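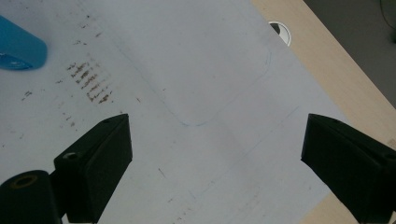
The Pemiveo roasting thermometer is a two-probe instrument intended for cooks who prepare large roasts, whole poultry and bread at home. It was reviewed in February by the equipment desk of the Taltcombe Cookery School, which examines kitchen tools for its evening students and publishes its findings for general readers. The base unit is powered through a cord and has no battery compartment, so placement deserves some thought before purchase. A table with a round cable opening set into the top, such as the white-rimmed one beside the gray sheet, suits it well, provided whatever is laid over the surface does not cover the hole. The cord supplied is short, and kitchens without an outlet near the work surface will require an extension.

The package contains the base unit, two stainless steel probes, a power adapter and a printed booklet. Each probe has a heat-resistant lead and a color band near the plug. The bands are easily confused under warm light, and the school recommends marking one lead with kitchen string at the plug end, well away from the heat.

Testing was carried out by Adelmo Gatti, senior instructor in roasting and baking, over a series of ordinary class preparations. These included a pork shoulder, a leg of lamb, several chickens and a number of rye loaves. Both probes were first checked in an ice bath and then in boiling water. In ice water they agreed with the school's reference thermometer. In boiling water one probe read slightly high, by less than a degree, and remained consistent in repeated checks. This is acceptable for roasting. Sugar work is a different matter, and the thermometer should not be relied upon for caramel or hard candy.

Readings settle quickly once a probe is seated in the thickest part of the meat. The display gives both temperatures at once in large figures that can be read from across a kitchen. Alarms are set separately for each probe. The tone is firm and continues until it is silenced by hand, a sensible arrangement for anyone who leaves the room while a roast is in the oven.

The most useful function is the resting alarm. After the meat is removed from the oven, the unit continues to follow the internal temperature and signals when it begins to fall. For the pork shoulder this proved a better guide than the clock. The lamb carried over further than expected, and the record of its rise allowed the next one to be taken out earlier, with a pinker center.

Less satisfactory is the menu of preset temperatures. The presets for poultry are sound, but those for beef run high, and a cook who follows the setting marked "medium" will obtain meat that most diners would call well done. Presets may be overwritten. The procedure requires holding two buttons together and is described only on the final page of the booklet. The booklet is also silent on bread, although the probes perform very well in a loaf.

Cleaning is simple. The probes may be washed by hand in soapy water, but the plug ends must be kept dry. The school does not advise putting any part of the set in a dishwasher. The base unit wipes clean, although grease collects around the dial and has to be loosened with a soft brush.

The school's students had previously used the Öztürkmen single-probe model, which costs less and runs on batteries. It remains a reasonable choice for a household that roasts only occasionally. The Pemiveo is recommended for those who regularly cook two items together, or who want a record of how a roast behaves as it rests. Replacement probes are sold separately, and prospective buyers should confirm their availability before ordering.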